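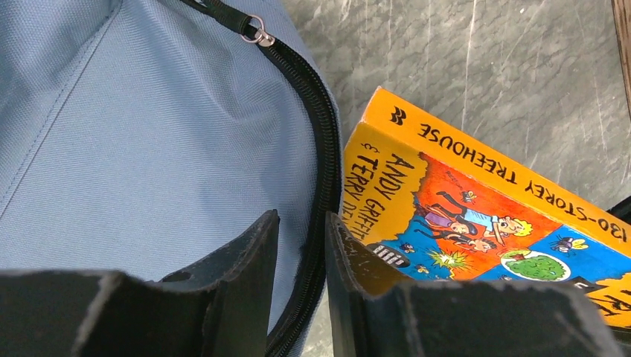 FOR RELEASE 1st September

Karagiannis Student Robotics Program Opens Second Year With School Bag Challenge

TRIRNO – The Karagiannis Student Robotics Program will begin its second year this month with a new task for its teams: programming a robot arm to pack a school bag. Students will work with backpacks, paperback books, pencil cases and lunch boxes, and will be scored on how many items the arm can place in the bag and zip up without help.

The program is open to middle and high school students in Trirno and the towns nearby. It is run by the Karagiannis Learning Center in its workshop on Wadow Street, with equipment and technical support from Fekex, a local maker of small robot arms. There are 52 places this year, up from 28 in the first year. There is no fee.

The bag challenge was picked after a trial in July, when returning students spent two weeks in the workshop trying out possible tasks. Stacking blocks and sorting colored balls, the two tasks used in the first year, were judged too easy for students who had already completed a season. Folding towels was tried and dropped for lack of time. Packing a bag was hard enough that no team finished the whole task during the trial, but every team was able to complete at least one part of it.

"Soft things are difficult for a robot arm," the center said in a statement. "A block has the same shape wherever you put it. A backpack sags and moves when you touch it, and the opening is never quite where it was the last time. Our students have to deal with that from the first day."

How the challenge works

Each team shares one arm with a two-finger gripper. A small camera is mounted close to the gripper so that the students and their program can see what the fingers are near. The bag and the other items are set out on a flat surface before each run, and their positions are changed between runs.

The task is split into four stages. In the first, the arm must find the zipper pull and take hold of it. In the second, it must open the bag. In the third, it must pick up the items and put them inside. In the fourth, it must close the zipper. Teams may enter any stage on its own or attempt all four in a row, and points from separate stages are added together.

The first stage has taken up most of the practice time so far. A zipper pull is small and often lies flat against the fabric, and a gripper that comes in at the wrong angle pushes it away. Students in the July trial tried several approaches, including pressing down on the fabric next to the zipper before closing the fingers. Teams may not tie string, tape or tags to the zipper pull to make it easier to grip.

Books bring a different problem. A paperback lying flat gives the fingers very little to hold, and some teams chose to slide the book to the edge of the work surface first and lift it from there. The rules allow this as long as the book does not fall. Books may be placed at any angle and either way up, and teams are not told in advance how they will be set down.

Students teach the arm by guiding it through a job by hand and recording each attempt. The recordings are then used to train a program that carries out the job by itself. During the July trial the teams made 692 recordings between them. These will be shared with all teams at the start of the season, including those made up entirely of new students, so that no one has to begin with nothing.

What students learn

No experience is required. New students spend the first four weeks on basic skills, including how to start and stop the arm safely, how to move it smoothly and how to keep a written log. After that they join a team of four or five. Every team must include at least one new student and one returning student – a rule added this year at the request of last year's students.

Teams are also asked to keep notes on failed attempts. The log counts toward the final score, and a clear account of why a run went wrong can earn as many points as a completed stage.

"We had students last year who threw away their bad runs and then could not explain why the arm kept missing," the center said. "Now the bad runs go in the log with the good ones."

Fekex has agreed to replace worn gripper fingers through the season and will send staff to the workshop twice a month to help with repairs. Students will be shown how to change the fingers themselves.

Season and final

Teams meet two afternoons a week after school. A practice round will be held at the halfway point, with results posted in the workshop but not counted toward the final.

The final will take place in the main hall of the Wadow Street building, which seats 400. It is open to the public, and families are welcome. Each team will have 20 minutes to set up and make its runs.

How to apply

Application forms are available at the front desk of the Karagiannis Learning Center and from school offices in Trirno. A parent or guardian must sign the form. Places are given in the order that forms are received, with 12 held for students who have not taken part in any robotics activity before.

The center is also asking for used backpacks with working zippers and for children's paperbacks in fair condition. These can be left at the front desk during opening hours. Bags of any size or color can be used.

About the Karagiannis Learning Center

The Karagiannis Learning Center offers after-school classes in science, crafts and computing to students in Trirno. The robotics program is its newest course.

Media contact: Press Desk, Karagiannis Learning Center, Wadow Street, Trirno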